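Our Visit to the Sarken Open Day
Project report, Year 12 Technology
By Leonie Kramer
2021-07-03

Why we went

Our project this term was about how robots learn jobs that people do at home. We had read plenty about factory arms, which do the same thing again and again in the same spot, but hardly anything about robots for kitchens and bathrooms. When our teacher heard that Sarken was opening its workshop for an afternoon, we signed up the same day. I had never been inside a place like that and I was looking forward to it for weeks!

Getting there and the first talk

The bus took 55 minutes, and then there was a short walk past the Prasent warehouse, where we went wrong twice. At the desk we got visitor stickers (mine was number 91) and were taken straight through to a small room for the talk.

Torben Kasten gave it. He runs the group that collects examples for the robots to learn from, and he was very good at explaining things without making us feel silly. The main idea is simple. A person does a job by hand, using a gripper like the one a robot would have, and the tool records what it sees and how it moves. Do that many times, in many ways, and a computer can start to learn the job from the recordings. They call each go an "episode". On the day before our visit the team had recorded 232 of them, and he said a fair number would be thrown out again.

I asked why they didn't just steer a real robot with a joystick. He said they do that as well, but it is slow, and people move far more naturally when they are holding the tool themselves.

On the workshop floor

After the talk we went into the big hall, and this was the best part of the day. It has an arched white ceiling and a plain concrete floor, and in the middle of all that space there are bathtubs and a toilet, with no bathroom walls anywhere. The people recording wear their equipment on their backs, so they can walk and crouch with it. I had pictured everyone sitting at computers — it was much more like watching a sports practice.
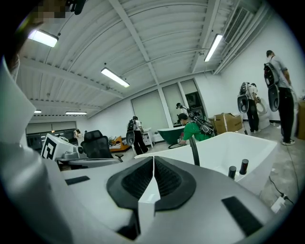 Trying it ourselves

We each got a turn with a gripper, on a practice table well away from the recording. My task was to pick up a plastic cup and put it down on a saucer. It sounds like nothing! But you only have two jaws where you normally have five fingers, and you can't feel how hard you are squeezing. My first cup went on the floor. By the fourth go I had worked out that you need to line up your wrist before you close the jaws, and after that it went much better.

We had 20 minutes for the whole group, so I managed six tries. Two were good enough to keep, according to the helper, though I think she was being kind about the second one.

Meeting Ludo

Ludo is the team's small test robot, an arm on a wheeled base, and it was shown in a side room at the end. It wiped a tray with a sponge. The first run went well. On the second it missed the sponge completely and wiped the tray with nothing in its gripper, very carefully, right into the corners. Torben let it finish and then told us what had probably gone wrong: the sponge had been lying at an angle that hardly appears in the recordings. I learnt more from that run than from the one that worked.

What I took from it

Before the visit I thought the hard part was building the robot. Now I think a lot of the work is in the examples, and in making them different enough from each other. I have changed the second half of my project because of this. I was going to compare motors, and I am now going to build a simple hand-held gripper out of a Seidel kit and film myself picking up the same object from different sides.

Questions I still have

How do they decide that an episode is bad? Does it matter if the person is left-handed? I forgot to ask both of these on the day, so I have written to Torben and will add his answers to the appendix if they arrive before the hand-in date.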